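Ziltari (TV series)

Search this wiki
Go

July 13, 2020 – by Staff Editor

Ziltari is a daily family drama broadcast in the early evening and repeated the next morning. It follows two households that share a courtyard in the town of Mekine and have quarreled over a sweet shop for a generation. The series reached episode 1,702 before its summer break and is due to return in August.

Plot

The story opens with the elder daughter of the first house coming home after 19 years away. Her aunt refuses to let her into the kitchen, and the shop's ownership papers go missing the same night. Later story lines deal with a broken engagement, a false will and the younger son's secret job in the rival family's store. A time jump of nine years moved the focus to the grandchildren.

Production

The show is made by Paltivwood and recorded on two indoor sets, with the courtyard built as a permanent structure. Five episodes are completed in a normal week. The title song was replaced after the time jump – the older version is still used in flashbacks.
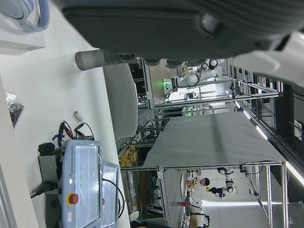
Broadcast and reception

The series first aired on Pop, which moved it to an earlier slot in its second year. Viewers praised the aunt's scenes, while the false will story was widely seen as too long. A weekend recap program ran for one season.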